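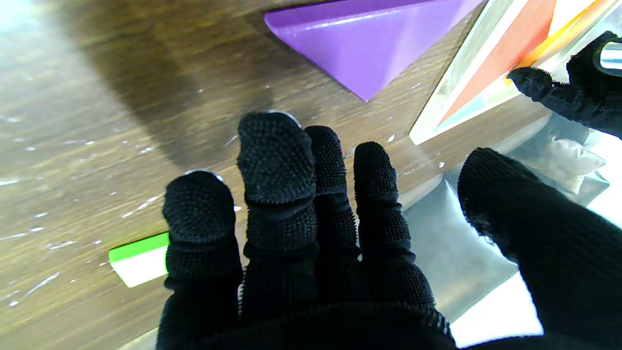
Tangram puzzle: frequently asked questions

Which table should I use?
Any flat one. A glossy wood finish shows crumbs and specks, so wipe it first. Arkden sets go out in a tray 14 cm across.

Can I pick up a block by its narrow end?
Yes. The edges are slightly rounded, and either end will do.
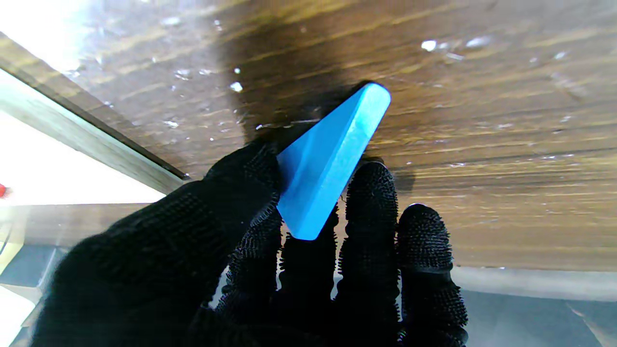
Blue wedge block against the wood-grain surface

Do all the pieces have to stay in the tray?
Only when the puzzle is finished. Many people start with the large yellow triangle and fit the others round it.

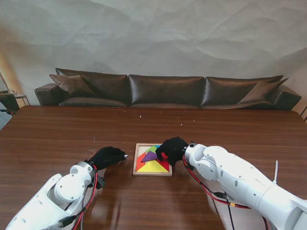 Tangram in its square tray, large yellow triangle at the bottom

A piece is leaning and won't lie flat. What now?
Lift it out, turn it and try again. Don't force it against the rail.
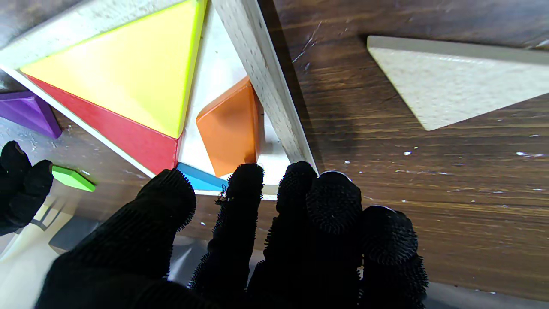 Orange piece leaning against the rail

I've lost a piece. Can I buy one?
Yes, spares cost £4 each. Write to Seraina Tanner at our Devthorpe shop and quote part 1590 and the colour.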